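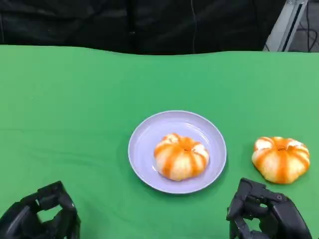
Ticket 3456 – planner picks the mandarin that's already on the plate
Opened by: Alvar Vik
Component: Lesia task planner
Status: fixed, waiting on review

Hi all! So I've been chasing this one since breakfast and I think I finally have it cornered. The task is "put the mandarin on the plate." With one mandarin it's fine. With two, one on the plate and one on the cloth to the right of it, Lesia keeps choosing the one on the plate, plans a lovely grasp, and then wants to set it down exactly where it was (very polite, not useful).

What I tried first: restarted the perception node, no change. Swapped to the older Dendodus detector, no change either. Both peeled mandarins come back as separate objects with good masks, so I stopped blaming the vision side.

Then I dumped the scene graph. The "on plate" relation was missing! The relation check compares the bottom of the object to the plate's rim height, and our plate has a raised rim with a shallow well, so the fruit sits lower than the rim and gets filed as "on table." Now the planner sees two loose mandarins and goes for the one with the better grasp score.

The fix is in the relations config. I switched the check from rim height to footprint overlap, and added 5 mm of slack in z. Replayed 4 logged starts and the right-hand mandarin got picked as the target in every one. Haven't run it on the real hands yet.

Marisa Dal Bello, 4/19/21:
Nice find! Can you try it with the bowls before I merge? Overlap used to go weird when something leaned on the edge.

Alvar:
Yep, doing bowls next – will post the logs on this ticket.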